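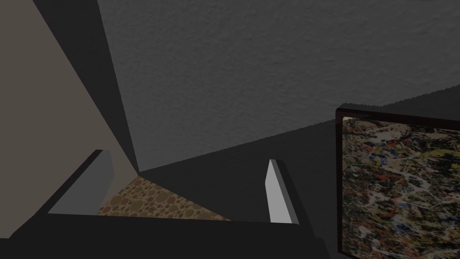 Beryl Pilkington
Workshop member and keeper of the simulation notes, Staniforth Shared Workshop

Setting up a practice room for the Skestis gripper

These notes cover building a simulated room for a home-built gripper and getting a wrist view out of it that you can work with. They assume you have the Duka simulator installed and have been through its first lesson. If you can load a box and make it fall on the floor, you know enough to carry on.

Skestis is the two-finger gripper we have been building at the workshop on Monday evenings. The real one is on the bench by the window and its left finger still sticks. The simulated one has the same finger lengths and the same stroke, and it can be driven into a wall without costing anyone a servo.

What you need

A computer that runs Duka at a steady rate. My laptop does it with the lid propped open.
The Skestis model files, from the shared drive.
A room. The notes below use Fakomano, the room I made in October, but any room with four walls and a floor will do.
A paper notebook. You will be changing a lot of small settings, and the undo in Duka only goes back so far.

Step 1. Bring in the gripper body

Load the body first, without the fingers. Check the units before you do anything else. Our drawings are in millimetres and Duka works in metres, so a body that comes in the size of a bus has been read wrongly. Set the scale on the import screen. If you scale it afterwards the joints stay where they were and you will spend the evening looking for them.

Give the body a plain dark colour with no shine. I tried a metal finish and the reflections made it hard to tell where the top edge was.

Step 2. Add the fingers

Each finger is two parts: the outer plate and the pad on the inside. Keep them separate in the file. The outer plate is dark like the body, and the pad is pale grey. You want to be able to tell at a glance which face does the gripping, and you may want to change the grip of the pad without touching the plate.

Join each finger to the body with a sliding joint. Set the two joints so that one command drives both, in opposite directions. Then open and close them a few times with nothing in between. If one finger runs off through the side of the body, the sign on that joint is wrong.

Leave the fingers open when you save. Duka starts from the saved position, and a gripper that starts closed on nothing tends to jitter.

Step 3. Build the room

It is tempting to leave the gripper in the blank grey space that Duka gives you. I did this for too long. With nothing behind the fingers you can't judge how far you have turned or whether you have moved at all.

Fakomano has plain beige-grey paint on one wall and a rough plaster finish on the one it meets. The floor has a pattern of circles in browns and tans, in different sizes and with no regular repeat that you can spot from low down. An even check is a poor choice for a floor, as one square looks like the next and you lose your place.

Put at least one thing on a wall. I hung a framed splatter painting, the busiest one I could make, with red, blue, black and cream all over each other. Once you know which side of the corner it is on, you always know which way you are facing.

Set the walls as solid. A wall that you can only see and not touch will let the gripper straight through, and the view from inside a wall is confusing.

Step 4. Fix the view to the wrist

Make a new view and attach it to the gripper body, behind and a little above it, looking forwards between the fingers. Attach it to the body and not to a finger, or the picture will slide about every time you open and close.

Tilt it down until both pads show and there is some floor in the gap.
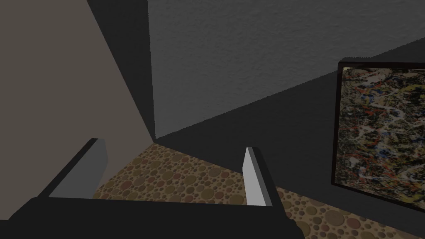 Now turn the wrist slowly and watch the corner where the walls and the floor come together. It is the best mark in the room for lining up. Bring it between the fingers and stop. Note the joint angles in your book and call this your home position. Every test should start from it, or you won't be able to compare one with another.

If the body fills too much of the view, move the view up before you move it back. Moving it back shows you more of the body, and you have plenty of that already.

Step 5. Sort out the light

One lamp is enough to start with. With a single lamp you will get hard shadows on the walls, and the edge of a shadow may come out in little steps like a saw blade. This is the shadow setting being too coarse. Raise it if it bothers you. It makes no difference to how the gripper moves, and on my laptop the finer setting slows everything down, so I leave it.

What does matter is that the pads are brighter than the rest of the gripper. If both pads and plates come out the same dark grey, move the lamp until the pads catch it.

Step 6. Run the first test

Start from home. Close the fingers, open them, turn the wrist a little each way and come back. Do this 200 times as a loop and leave it running while you have your tea. When it is done, compare the joint angles with the ones in your book. Ours had drifted the first time, and the cause was a loose stop on the wrist joint — the same fault as on the real one, as it happens, copied faithfully from the drawing.

Once it comes back to the same place each time, save the room under a new name. Mine is up to version 7. Keep the old ones.

Things that went wrong for us

The gripper sank slowly through the floor. Gravity was on and the arm had no holding force set. Set it before you press run.

The painting fell down. It had been given a weight and nothing to hang from. Mark it as fixed.

The fingers closed at different speeds. The damping was set on one joint and not on the other. Check both, even if you are sure.

The next set of notes adds a table and a block to pick up. The block file is already on the shared drive, in the folder with Skestis, and the weight in it is wrong, so please don't use it until I have been in and changed it.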